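## 4. Two-arm handover check

Run this check after the Barnum kit is bolted down and both controllers are on. Keep the arm speed at 20 percent.

1. Set out two plates and the lidded white box on the table. Leave clear space between the two grippers.
2. Confirm that the base rings on both arms glow green.
3. Jog the arms toward each other over the table and open the left gripper fully.

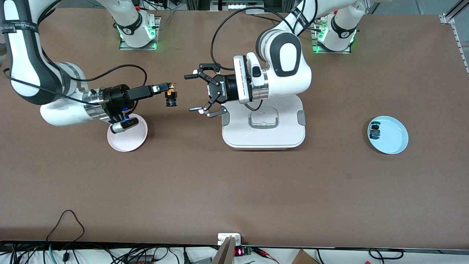

4. Open the wrist camera view in Tanui. Check that the other arm's tool and its camera bar are in view — if the picture freezes, see error 203.

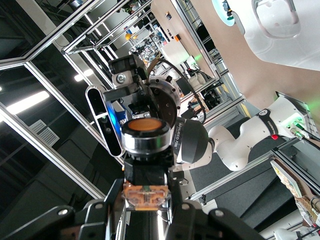

*Fig. 4-2. Wrist camera view of the opposite arm's tool.*

**Caution:** Keep hands off the table while either arm is enabled.

5. Move the wrist camera over the plate that holds the test part. Both fingers should show at the bottom of the view.
6. Save the position, then run the pick routine. 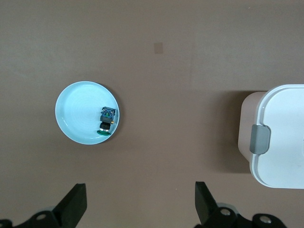 *Fig. 4-3. Test part inside the rim of the plate, fingers open.*

**Note:** Repeat the check every 800 cycles. Replace the finger pads at 4000.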